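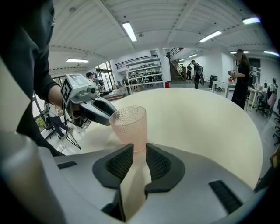 Figure 9. Collecting with two hand-held grippers at the Clulisstead site. Near gripper holds a pink cup by the stem; second gripper, left, with square marker on its side.

April 1, 2022
Tondari group, working draft

4.2 Gathering the examples

All examples were recorded by people holding the grippers, no arm involved. Two tools per table where we could manage it, one person on each. The cup task (Figure 9) is the one we lean on most in Section 5: one gripper takes the cup by its stem, the other comes in from the side, cup changes hands, cup goes down on the table. Sounds easy. The stem is narrow and the fingers have to close square on it, otherwise the cup tilts and the run is marked as failed. Failed runs were kept, with a flag.

Total for the cup task: 1003 runs, of which 745 passed the check and went into training. The rest are mostly drops and lost tracking. Tracking loss happened when the marker on the other gripper turned away from the camera for too long, and we did not try to patch these runs afterwards. Could be done, see Puramness notes on filling short gaps, but we wanted a clean set first.

Room was left as it was. People walk through, sit at desks, stand and talk. We did not screen off the tables or ask anyone to keep still. Earlier set (Khương, same tools, plain backdrop) gave a policy that did well in that room and badly everywhere else, so a busy background is wanted here. Lighting also left alone, ceiling lights on throughout, window light whatever the day gave.

Thirteen people collected. Each got a short practise spell which was thrown away, then worked in blocks of 9 minutes with a break between. Longer blocks were tried and the grasps got sloppy towards teh end. Nobody was told how fast to go. Speed differs a lot between people and we resample to a fixed rate before training, so this matters less than it might.

One thing to fix before the May round: start pose. Some began with the jaw open, some closed, and the model seems to have picked up on it. Instuctions now say open. Cable length also a nuisance on the larger tables, to be looked at.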